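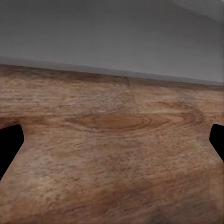

How I Get Streaks Off a Wood-Look Floor

Updated 2025-07-11

When we moved into the Rorkulside apartment I mopped the living room the way I'd always mopped everything, with a big bucket and a big glug of soap, and it dried looking like someone had dragged a snail across it. So I mopped again, with more soap (yes, I know). It took me until May to work out that the streaks were the soap!

I have 313 square feet of the stuff to keep up with now, and this is the routine that stuck.

Step 1: Get the grit off

Pick up shoes, bags, the cat's toys, all of it. Then vacuum with the brush roll switched off, or use a soft broom. I go along the seams, and I get down by the baseboards with the crevice tool. 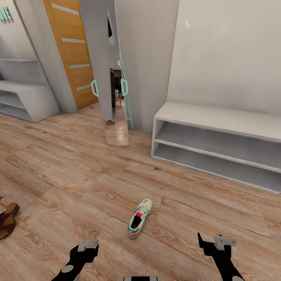

A reader wrote in to say that she skips the vacuum completely and just runs a dry microfiber pad over everything, corners last, and that it picks up hair better than any machine she's owned. I tried it for a few weeks and she's right about the hair. I still vacuum for sand, though, and we get plenty of sand.

Step 2: Strip the old soap

Fill a bucket with plain warm water, nothing in it. Dip a flat mop pad, wring it until it stops dripping, then wring it some more. Work in patches the size of a bath towel and follow the direction of the boards. You'll want 2 pads, so one can be rinsing while the other's on the mop. Mine are Kastden pads and they cost 88 cents apiece on clearance, but any flat microfiber pad will do.

If the bucket goes cloudy, dump it and start fresh. The first time I did this I was almost embarrassed by how many buckets it took.
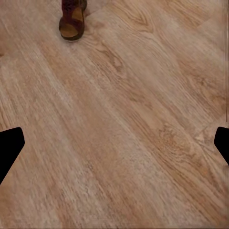 For really stubborn patches, lay the damp pad on the spot for half a minute and then rub back and forth with your foot on top. Please don't use a steam mop! Mine came with a cheerful sticker about hard floors, and I still ended up with a swollen seam by the kitchen door.

Step 3: Dry it right away

Go over each patch with an old cotton towel before you move to the next one. Air drying is how the cloudy look comes back.
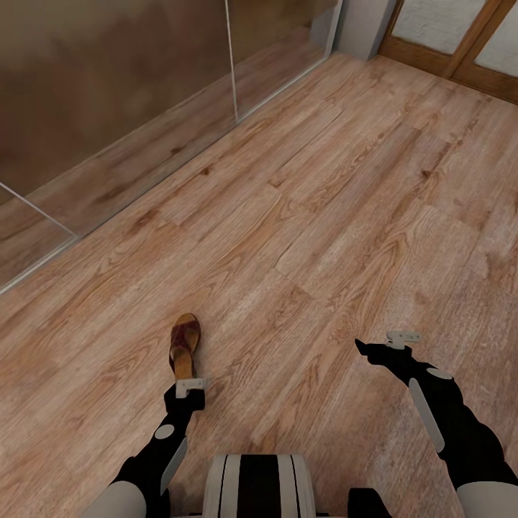 Step 4: Go easy from now on

Most weeks I only do steps 1 and 3 with a barely damp pad in between. If something sticky happens, I add 2 drops of Maurya dish soap to a bowl of water, wipe just that spot, and wipe again with plain water. Check your flooring maker's care sheet first if you still have it. I found ours in the drawer with the takeout menus.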